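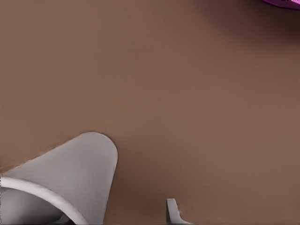 About this dataset

Neltumis is a small collection of household recipes for dried herbs and teas, written down from spoken interviews. It has 300 recipes in plain text, one recipe in one file. The first version was made by Suha Rizk and Annelies Verbeke, and the spelling was checked by Carla Awwad.

What is inside

Each file has a title, the list of herbs, the amounts and the steps. 124 of the recipes have also a short note about when the family drinks this tea — for example after dinner, or for a cough. We kept the local names of the herbs and put the English name in brackets where we know it.

Known problems

Amounts are not always exact. Many people said "a handful" and we left it so. Some recipes for sage are nearly the same. Please do not use the notes as medical advice. 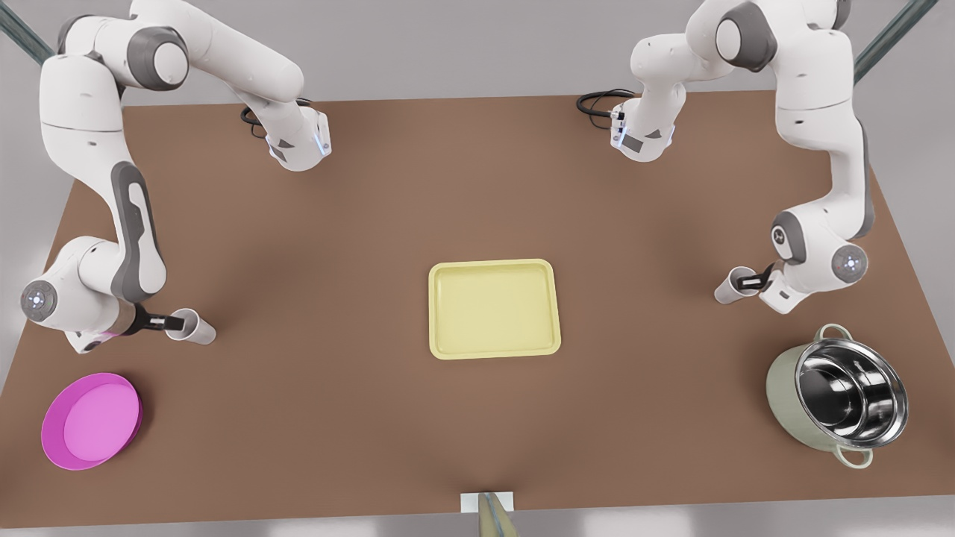 Can I change the recipes and publish them again?
You are free to do it, also in a printed book, if you write the name Neltumis and say what you changed.

Changes

05/05/2023 — corrected the names of thyme and wild thyme, which were mixed in several files.

Please send corrections to Yara Qudah, with the file name in the subject.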